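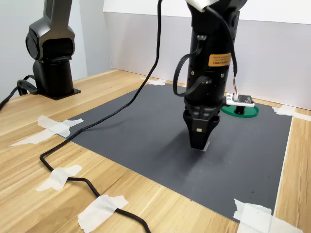

What is The Plimance?

The Plimance is a satirical news website that publishes made-up stories about the town of Dellow and the surrounding Civbridge district, written in the style of a local newspaper.

The Plimance publishes short comic reports on local government, traffic, weather, school events and minor disputes between neighbors. Most stories place an absurd event in a real setting and report it with a straight face. The site was started by Pushpa Srivastava and Wendy Garside, who had worked together on the copy desk of a weekly paper in Civbridge. It is owned by Negi, a small publishing company that also prints walking guides and a parish calendar.

Name

The name comes from a misprint. A public notice in the weekly paper was meant to say that a new parking rule would be enforced to ensure "compliance," but the word was printed as "plimance." The two founders kept the clipping. An early header carried the line "In full plimance with the law," which was dropped when the site was redesigned.

Format and style

A typical article runs to 228 words or fewer. The limit was set by Garside to match the space once given to the smallest news item on an inside page, and contributors are still held to it. Headlines are written last. Stories are unsigned, although a list of writers appears on the contact page.

The writing imitates the habits of small-town reporting. Spokespeople are "unable to comment at this time," residents are "shocked but not surprised," and every story gives the age of at least one person who has no part in it. Place names, roads and bus routes are real. Private individuals are never named, and elected officials are referred to by office only.

Recurring subjects include:

The Dellow bypass, which in the site's stories has been under construction since the Bronze Age
A heron that serves as deputy chair of the planning board
The Civbridge Big Shop, a store whose only stock is batteries and gravy
An annual contest for Least Improved Village

The heron first appeared in a report on a delayed drainage plan. Seema Nigam, who wrote it, has said she meant to use the bird once. It has since had a column of its own, written entirely in objections.

Contributors

Srivastava edited the site alone for its first two years. Nigam joined as the first regular outside writer and later became deputy editor. Lowri Prydderch writes most of the weather reports and the mock obituaries for closed pubs. Nazanin Karimi draws the maps – all of them slightly wrong – and designed the current layout. Unpaid submissions are not accepted. Each published piece earns a flat fee, and writers keep the right to reprint their work.

Reception

The site is read mostly within the district. Its most widely shared article, "Dellow to Be Moved Two Miles East to Improve Parking," drew 467 comments, many of them from people who believed it. The town council posted a notice saying that there were no plans to relocate Dellow. The Plimance then ran the notice in full under the headline "Council Denies Everything."

Some readers complained that the story was not clearly marked as a joke. The word "Satire" was afterward added beneath the site name on every page. Srivastava had opposed the change, arguing that it gave away the first line of each piece, but agreed to it after a removals firm said it had been getting calls.

Print collections

Negi has issued 2 print collections. The first, The Plimance Annual, reprinted more than 25 articles along with Karimi's maps. The second, Unable to Comment, added corrections to stories in the first, none of which had contained the errors described. Both are sold at the Dellow visitor center, where they are shelved under local history.

Categories: Satirical websites | Local humor | Dellow and Civbridge media

Last updated: August 2019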